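Mesell Privotine
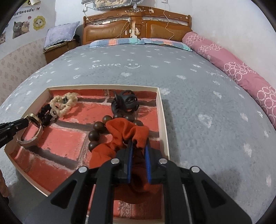
The Mesell Privotine was a three-wheeled electric microcar developed at Asorbridge by the small manufacturer Mesell Motors. It seated two people in tandem beneath a single lift-up canopy, and was intended for short trips in town centres where parking was scarce. Its designer, Vittoria Serra, wanted a cabin that could be furnished with ordinary household goods, and the early brochures listed the things an owner might carry in the open tray behind the rear seat. The tray was kept in every later version of the car.

Development

Work began in a former dairy on Bramwell Road under Serra and the engineer Ward Verstraete. The first prototype used a steel tube frame and lead-acid batteries, which made it heavier than planned and gave it poor manners on wet roads. A second prototype had a wider front track and an aluminium floor. Mesell announced a production run of 200 cars, with deliveries to start in November, but the supplier of the motor controllers withdrew and the date was missed.

Production and sales

The company completed 63 cars before assembly ended. Most were sold to private buyers near Asorbridge, and a smaller group went to the Bramwell parcel service, which used them for light deliveries. Top speed was limited to 63 kilometres per hour. Owners praised the turning circle and the low running costs - complaints centred on the canopy seal, which let in water, and on the weak cabin heater.

Later history

The tooling was bought by Dwayne Thibodeaux, who supplied spare parts but did not restart production. An owners' register set up by Carol Ellwood lists 30 surviving cars, several of them converted to lithium batteries. The second prototype is held in a private collection and is not on public display.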